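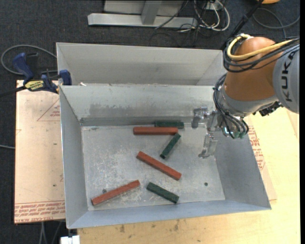
Setting up grasp planning for bin picking with Wovine

This page covers the software side of a bin picking cell: segmenting the parts, generating grasp candidates, rejecting the ones that collide with the bin, and sending the rest to the arm. It assumes that the arm driver is running and that hand-eye calibration is done. If it is not, go through the Stoten calibration page first. Everything below was run with Wovine for planning and Zadik as the motion server.

The test parts are rectangular bars in two colors, red and green. Color does not matter to the planner, but it makes the segmentation output easy to check by eye.

1. Define the bin

The bin is modeled as a set of planes, one for the floor and one for each wall. Do not use a plain box primitive. The side wall slants outward and the divider slopes, and a box model will either throw away good grasps near the walls or allow bad ones.

Jog the tool tip to three points on each surface and record them:

wovine bin touch --surface floor
wovine bin touch --surface divider
wovine bin touch --surface wall_right
wovine bin touch --surface wall_left
wovine bin touch --surface wall_near

Then run wovine bin solve. The command prints the fit and writes bin.yaml. Anything clamped to the bin has to be added by hand as an obstacle. A bar clamp standing above the rim is easy to forget, and the planner will send the wrist straight through it on a retreat move.

If the bin is moved, even slightly, repeat this step. Editing the offsets in bin.yaml is possible but has caused more trouble than it saved.

2. Segment the parts

Start the perception node:

wovine perceive --config bars.yaml --once

Points within 4 mm of a bin plane are dropped before clustering. On scratched sheet metal the depth returns are noisy, and with a smaller margin the floor produces false clusters. With a larger margin, bars lying on their flat side start to disappear.

Two bars pressed against each other will usually come back as one cluster. Set split_by_color to true if they differ in color. If they match, the box fitting stage will try to split on edge length, using the part dimensions in bars.yaml. Check the overlay before going on. Each bar should carry one box, with the long axis drawn along the bar.

A bar pressed against the base of the divider is the hardest case. Part of its face falls inside the plane margin, so the fitted box comes out too thin. Set min_thickness_from_model to true and the fitter will use the known thickness.

3. Generate candidates

wovine grasp sample --per-part 43 --axis short

This samples grasps across the short axis of each box, at different positions along the bar and different approach tilts. The output is a list of poses with a score for each. The score combines distance from the bar center, tilt from vertical, and the clearance on both sides of the fingers.

The finger geometry comes from gripper.yaml. Use the outer envelope of the fingers when open, including screws. Amna Bhutto found during the May tests that a nominal finger model let through grasps where a screw head touched the neighboring bar first.

4. Filter for collisions

wovine grasp filter --bin bin.yaml --parts current --wrist on

Leave the wrist check on. It is slower, but in a deep bin the wrist and its cables get close to the rim long before the fingers get close to a wall. Model the cable bundle as a capsule around the wrist link, wide enough to cover its slack.

On one recorded set, 1,328 candidates went into the filter. With the wrist check off, 1,197 of them were still reported as valid, and that is far too many for a bin with sloped sides. Treat a number like this as a sign that the check is disabled or that the wrist model failed to load.

5. Execute

wovine run --server zadik --speed 34 --confirm

The speed value is a percentage of the limit set in the motion server. With --confirm, the arm moves to the pregrasp pose and waits for the Enter key. Keep this on until a full bin has been cleared without a stop. Each pick has four segments: pregrasp, approach, close, retreat. The retreat is always along the approach axis until the tool is above the rim – do not shorten it to save cycle time.

After every pick the perception step runs again. Reusing old poses is not safe, as neighboring bars shift when one is pulled out.

Common problems

No candidates for a part in a corner: increase the tilt range to 30 degrees and sample again. If there are still none, lower the finger opening width.

Planner returns a path but the server rejects it: the joint limits in Wovine and Zadik do not match. Export them from the server with zadik limits dump and load that file.

Grasps offset to one side by a constant amount: the tool frame is wrong. Lilibeth Manalastas wrote a short check for this, malik_tcp_check.py, in the tools folder of the Malik repository. It needs a pointed target and four wrist orientations.

Log files are written to ~/.wovine/runs and are not deleted automatically.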